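Informe de avance a Prelorero
Proyecto Jorier: equipamiento de cocina compartida
Fecha: 2024-11-01
Responsable: Kazimiera Lis

1. Estado general
El inventario de menaje quedó cerrado en junio. Se han revisado 35 puestos de cocina y mesa. Quedan pendientes seis, todos en la segunda planta, a la espera de la entrega de tableros por parte de Altıntaş.

2. Ejecución presupuestaria
Gasto acumulado en soportes y vasos: 3,399 euros. No hay desviación respecto a la partida aprobada. La factura de los tableros se imputará al período siguiente.

3. Almacenaje de tazas y vasos
Se compararon dos soluciones: balda mural y soporte vertical de pie. La balda exige taladrar el alicatado y Bríd Cronin, responsable del edificio, no lo autoriza en las cocinas reformadas. Se adopta el soporte vertical, con base redonda y ganchos en la parte superior. Ocupa poca superficie y se retira con facilidad para limpiar la mesa.

La ubicación de referencia es la zona central del tablero. Los utensilios de mango largo no se cuelgan en el soporte y pasan al cajón.

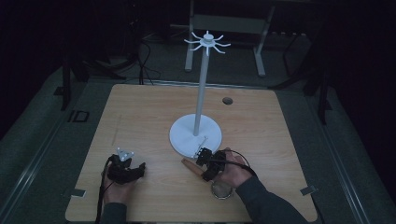 Fig. 1. Soporte blanco para tazas sobre tablero de madera clara; delante, vaso de vidrio y utensilio con mango de madera.

4. Incidencias
Uthai Kaewkla ha comunicado holgura en la unión entre poste y base de un soporte. Se ha solicitado la reposición al proveedor, sin fecha confirmada.

5. Próximo período
Montaje de los puestos pendientes, etiquetado de cajones y entrega del inventario revisado a Noboru Koyama para su visto bueno.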